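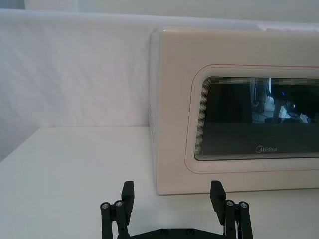
Standby Power Use of Kitchen Appliances in Shared Student Housing

1. Background

Appliances that stay plugged in draw power even when no one is using them. In a kitchen the usual causes are a clock display, a touch panel or a control board that waits for a key press. The load per appliance is small, but it runs all year. This project measured standby use in the shared kitchens of Wosley Hall and compared it with the total kitchen load.

2. Site and equipment

Wosley Hall has 41 kitchens, all on the same floor plan. Each is fitted with a refrigerator, a microwave oven, an electric kettle and a toaster. Cooktops are hard-wired and were left out of the study. Residents may add their own small appliances, and these were logged when they were found plugged in.

Readings were taken with Coleck plug-in meters, which record power once a minute and store the values on a memory card. The meters were checked against a bench supply at the Gallegos building before use. Two read high at low loads and were taken out of the set.

3. Method

Each appliance was metered for seven days. The meter went between the wall outlet and the plug, and residents were asked to use the kitchen as usual. A notice on the door explained the study and gave an office number. Metering started in August, before the fall term, and was repeated once the rooms were full.

An appliance was counted as on standby when its power stayed below a set limit for ten minutes in a row. The limit was chosen separately for each type. Refrigerators cycle on and off and do not have a true standby state, so they appear only in the kitchen total.

After damaged files were removed, 266 appliance records were left. Most of the lost files came from meters unplugged partway through the week.

4. Results

Microwave ovens were the largest standby load of the three types compared. Models with a lit clock drew more than models with a dark display, and the difference held in both metering periods. Kettles with a plain switch drew nothing the meters could detect. Toasters were the same, apart from a few with electronic timers.

In the term-time period, microwave ovens spent most of each day on standby. In 56 records, covering all types, standby use over the week was higher than active use. Nearly all of these came from kitchens where the appliance was seldom used - mainly on the top floor, where several rooms were vacant.

5. Sources of error

The meters are less accurate at very low power, and small standby values should be read with care. Seven days is also a short period, and one resident who cooks often can shift the result for a whole kitchen.

6. Further work

The Grundesum annex has older wiring and a wider mix of appliances. The same method could be used there, with longer metering periods and a lockable cover over the plug.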